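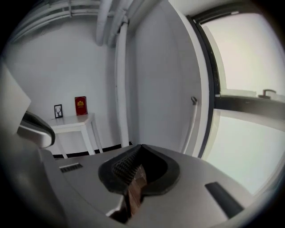

Preltmont bakery and cafe listed for sale with lease and equipment

May 31, 2023

The Kudatis Bakery, a fixture on the main street of Preltmont, went on the market this week as a going concern. The listing covers the business name, recipes, ovens, display cases, one delivery van and the remaining term of the lease. The building itself is not part of the sale.

Wubshet Business Sales, the brokerage handling the listing, has not published an asking price. Buyers who sign a confidentiality agreement will be given the price along with tax returns and monthly sales reports going back 4 years.

The bakery sells bread, rolls and pastries over the counter and runs a small cafe in the front room that serves breakfast and lunch. It also supplies bread to eight restaurants and two grocery stores in the county. According to the listing, those wholesale accounts are expected to continue under a new owner, although none of them is under a written contract.

The shop and kitchen take up 2,086 square feet on the ground floor. The lease has seven years left and can be transferred with the landlord's approval. Rent includes water and trash pickup. Gas and electricity are billed to the tenant.

The owners are retiring and say they would like to complete a sale by September. They have offered to stay on for four weeks after closing to train the buyer on production schedules, ordering and the wholesale route. A longer period could be arranged for a fee. Part of the price may also be financed by the sellers for a buyer with restaurant or food production experience.

Seven people work at the bakery, most of them part time. The brokerage said the staff was told about the listing before it was made public and that the head baker has agreed to remain through the change of ownership. Hours will stay the same while the business is on the market.

A second Preltmont business, the Wondau dry cleaning shop two doors down, was sold through the same brokerage earlier this year and reopened under its old name. The city still has several storefronts for rent on the same block, including the former shoe store at the corner.

A new owner would need to apply for a city business license and a county food permit, neither of which can be transferred. The county health office inspects the kitchen before it issues a permit to a new operator.

Tours of the kitchen are by appointment and take place after the bakery closes for the day. Inquiries should go to the brokerage's office in Preltmont. The owners have asked that potential buyers not approach employees with questions about the sale.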